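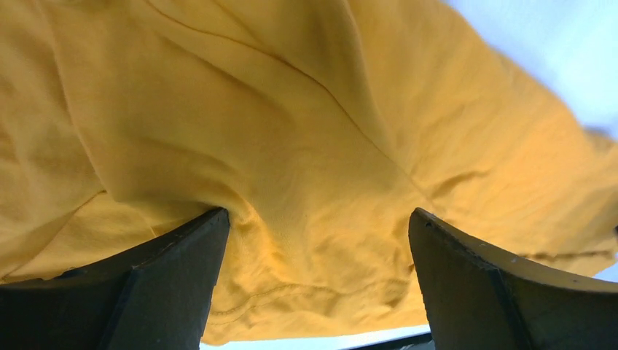

Figure 4.1. Wrist view during a shirt-folding demonstration. Both fingertips are against the cloth.

4. Demonstrating tasks with deformable objects

4.1 Why cloth gets its own session

The exercises so far used rigid blocks and pegs. A rigid part has a position and an orientation, and once those are known the rest of its shape is known too. A T-shirt has no such short description. Two shirts of the same size dropped twice on the same table give four different starting shapes, and a recorded path that worked for one of them will usually miss on the next.

For this reason we do not program the fold as a list of points. We record a person doing it through the robot, many times, and train a policy that maps what the cameras see to arm motion. The quality of the policy depends heavily on how the demonstrations were given.

4.2 Two ways to demonstrate

Hand guiding (kinesthetic teaching). The operator holds the arm and moves it with the motors in gravity compensation. It is quick to learn and gives a good feel for contact. Its weak points for our purposes are that the operator's hands enter the camera views, and that one person can seldom guide two arms well at once.

Remote control (teleoperation). The operator moves a pair of leader arms or handheld controllers, and the follower arms copy the motion. The camera views stay clean and both arms can be driven together. The cost is touch. Unless the leader has force feedback, contact must be judged by eye, and new operators tend to squeeze too hard or pull too far.

The folding task in this unit is recorded by teleoperation only. The Kiani exercises in Unit 3 may be done either way.

4.3 Camera views

An overhead or side view shows where the shirt is on the table and which edge is which. It is poor at showing whether a grasp has caught one layer or two. A wrist view is the reverse. In Figure 4.1 the hem stitching and a seam can be made out between and above the fingers, but nothing in the view tells you where the rest of the garment lies. Policies trained on one view alone did badly in the Surna exercise, for the reason you would expect.

Check both kinds of view before recording. If you could not decide the next move from the recorded views, the policy cannot either.

4.4 Structure of one episode

The reference task has five phases: approach, grasp, spread, fold, release. The spread phase takes up most of the episode and is where most rejected episodes go wrong.

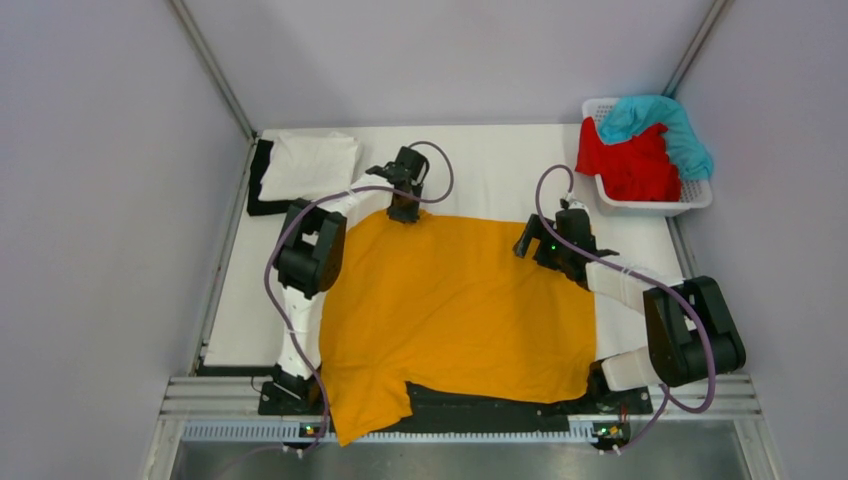
With both upper corners of the shirt held, apply tension slowly and evenly. If one arm leads, the cloth rotates and the hem drifts toward the slower arm. Stop pulling when the upper edge is straight. Small wrinkles in the body can be left alone – chasing them adds long, inconsistent motions that the policy will learn along with everything else.

Other points for this phase:

Keep the rest of the work area the same within a session. Cloths stacked or in a basket near the far edge are in view and should not be moved between episodes unless the variation is planned.

Pause briefly after each grasp closes. The pause makes the phase boundary easy to find during labeling.

If a corner slips, regrasp and continue. Recoveries are useful data. Do not restart the episode unless the shirt has left the table.

4.5 Recording requirements

Each group records 60 episodes in the Latska format. Of these, 18 must start from a crumpled shirt and the remainder from a shirt laid flat by hand. An episode longer than 40 seconds is marked "slow" and kept in a separate folder. The course set from earlier terms (Stovunard, 500 episodes) may be added for training but does not count toward the total.

Label every episode as success, partial or failure before leaving the station. Labels entered later from memory have been unreliable. Joint positions, gripper commands and all camera streams must share one clock – check the offset in the log header after the first episode and again after any restart.

4.6 Preparation for Tuesday

Read the section on action chunking and bring a written answer to the following: if the two arms are recorded at slightly different delays, in which of the five phases would the error show first, and in which view would you look for it?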